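Why Do Maps Have Squares?

Open a map of a town and look closely. Very often you will find thin lines going up and down, and other lines going from side to side. Together they make squares. We call this a grid.

A grid helps you to tell another person where something is. Imagine that your friend Margit is looking for the library in the town of Nevthorpe. You could say, "It is near the river." But the river is long! With a grid you can say, "Look in square C2," and Margit will find it quickly.

How does it work? The letters are written along the bottom of the map, and the numbers go up the side. First put your finger on the letter C. Then move it up until you come to the row with number 2. The library is inside this square.
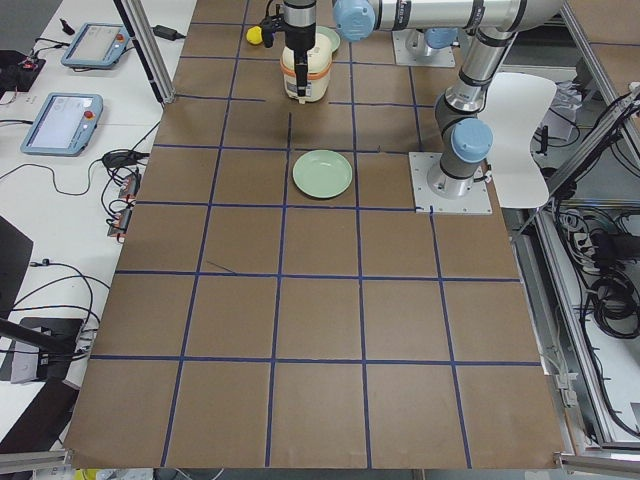
Always say the letter first and the number second. Sailors, hikers and firefighters also follow a fixed order when they read a map, so that everybody goes to the same place.

A big map needs more squares. The wall map in the Nevthorpe town hall has 1,389 of them -- it would take you a long time to search them all! The small map for visitors has only 13 squares, and each one covers many streets.

Now try it yourself. Draw a grid on a sheet of paper and make a treasure island. Put in a cave, a lake and a tall tree. Hide the treasure in one square, but do not mark it. Your friend says a square, and you answer "closer" or "farther" until the treasure is found.

Written by Tímea Kun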